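October 21, 2020

The bench, the cup and the great Wednesday tidy

I have been meaning to write about the bench for ages. I bought it in May from Ansah, the timber yard behind the station, and I still stroke it when I walk past (I know, I know). It's butcher block, lots of long pale strips glued together, and it cost me £300 with delivery, more than I've ever spent on a table, including the one we eat our dinner off!

I had my heart set on something darker. The man at the yard talked me out of it in one sentence: you'll never find a dropped screw on dark wood. He was right. I've dropped plenty since and they show up beautifully.

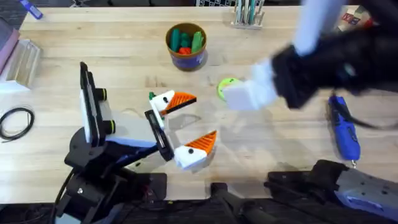 Long pale planks and a bit of lime green. Still my favourite surface in the building.

Now, the marks. I put on one coat of Plonska oil when it arrived, told myself I'd do the second at the weekend, and of course I didn't. So there are water rings. They're faint, but once you've spotted one you can't stop seeing the rest, and there are smudges too, and I've got a fair idea which of those are mine. My sister thinks I should sand it all back and start again. I think it looks like a bench somebody uses, and anyway my sander is at her house.

What I do care about is where things live. I like the tools standing up in the white rack along the far side, teal and green handles where I can grab them, and I like the small bits in the round cup with the dark blue label. Green pegs at the back, orange pieces nearer the front. I'd love to claim I sorted them but I think they just settle like that. The lime-green ring, the one shaped like a flat doughnut with the dots on, has no home at all and wanders about as it pleases.

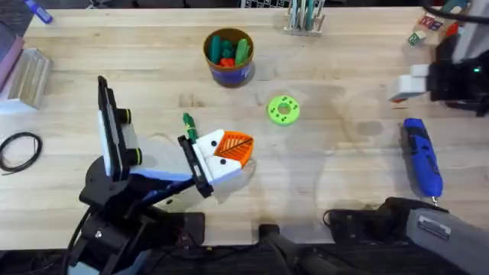 A word in favour of the cup

I went through a storage phase. I bought a Zotham drawer unit with 46 little drawers, labelled 6 of them, and then spent a whole winter opening the other forty to see what was inside. It went to the charity shop and I don't miss it one bit.

A cup is better. You can see into it, you can carry it, and if you want the thing at the bottom you tip it out and put everything back again. Mine is a cardboard canister with a tan rim, and it says Learning Resources on the label in small white letters. I've been offered a nice enamel one to replace it and said no thank you. Cardboard doesn't clang.

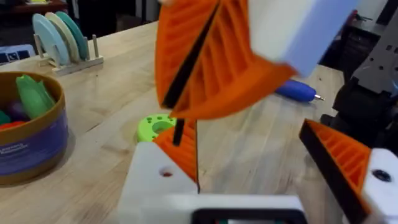
Ayuba Sowah

Right, cables. Everyone who reads this blog knows how I feel about cables. I bought a bag of 50 ties from Domunix, went round the whole room with them on Wednesday morning feeling very pleased with myself, and by lunch I'd snipped half of them off again because nothing would reach. Tie them too tight and you've got a tidy room where you can't move anything. So I've gone over to big lazy loops, and I'm trying to find them graceful. 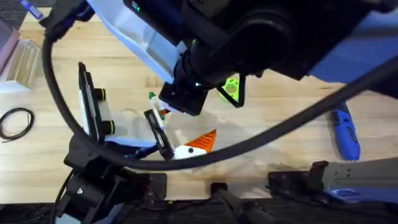
Maple grain, soft grey shadows and one very large loop of black cable.

Next job is the second coat of oil. I've got the tin, I've got the rags, and I've looked up how long it needs before you can put things down on it, which was a bit longer than I'd hoped. If anyone has a trick for getting water rings out of pale wood without sanding, please leave it in the comments. Mayonnaise has been suggested twice already and I'm not doing it.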